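Bornitz Suture Practice Kit: seven weeks in, and I have some complaints

Reviewed by Celeste Coelho, May 2024

The box says you can go from beginner to confident closure in one evening. I teach basic wound closure to second-year veterinary nursing students and I have yet to meet the person who did that, with this kit or any other. So I started out cross with Bornitz before I had the lid off, and you should read the rest with that in mind.

What you get: one three-layer pad, a needle holder, toothed forceps, straight scissors, a scalpel handle with blades, and an assortment of thread on curved needles. It all comes in a zip case that smells strongly of tires. The smell wore off after a couple of weeks on the windowsill.

The needle holder is the best thing in the case. The ratchet clicks cleanly on all the stops and lets go when you want it to. I was expecting the jaws to loosen up, as they did on the Wallero set I bought two years ago, and so far they haven't. The grip on the needle is still good and I can turn it through the pad without it swiveling. My student Sofia Esteves, who has small hands, found the finger rings too big and kept losing her thumb through the loop. Worth knowing if yours are small too.

The forceps are poor. The two teeth on mine didn't line up with the notch on the other side, so they slide off the skin layer or chew it. I asked for a replacement pair and got one, with the same fault. Tomás Veloso, who has the next office to mine, bent his into shape with pliers. I don't think you should have to do that to a new instrument. The scissors cut thread and that's all I ask of them.

Now the pad, since that is what you are really paying for. The top layer is silicone with a mesh backing, and the mesh helps. My old Falcão pad tore out at the edges if you pulled a knot down with any conviction. This one holds. I put 400 stitches in it, logged in a notebook because the leaflet claims 1000 before it wears out, and I stopped believing the leaflet well before I stopped stitching. By then the precut wounds had gone ragged along the lips and the yellow fat layer was peeling off the muscle layer at one corner. Replacement pads are sold separately, at a price I thought was cheeky.

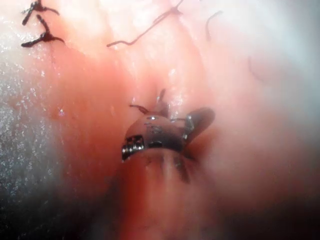 Pads of any make have the same weakness, and I mark Bornitz down for pretending otherwise on the packaging. Silicone is dry, evenly lit and the same pink from one side to the other. Your black thread stands out on it like a pencil line. Living tissue shines. Look at how the glare bleaches the upper right there, while lower down the red gets deep enough that dark streaks under the steel tip could be shadow or could be blood. The two knots at upper left are easy enough to find, with their cut tails sticking out. The pair of short ends just above the instrument took me longer. If you want some of that difficulty at home, wet the pad and put a desk lamp low to one side. It's messy, and the silicone gets slippery, and your knots will be terrible for a while.

The thread is a mixed bag. The braided black handles well and sits down flat. The blue monofilament has so much memory from being coiled in the packet that beginners spend half their time fighting it. Run it through your fingers first. There is also far too little of it, and I was buying more by the end of April.

The leaflet is bad. The drawing for the vertical mattress stitch is printed upside down relative to the text, and the instrument tie is explained in a single sentence. Use a proper textbook.

Would I buy it again? I'd buy the needle holder again. For the rest I'd get loose instruments from a surgical supplier and spend what's left on pads. If you need everything in one case and can live with the forceps, it's fair value at the sale price and poor value at the full one.

Two and a half stars, rounded up to three for the ratchet.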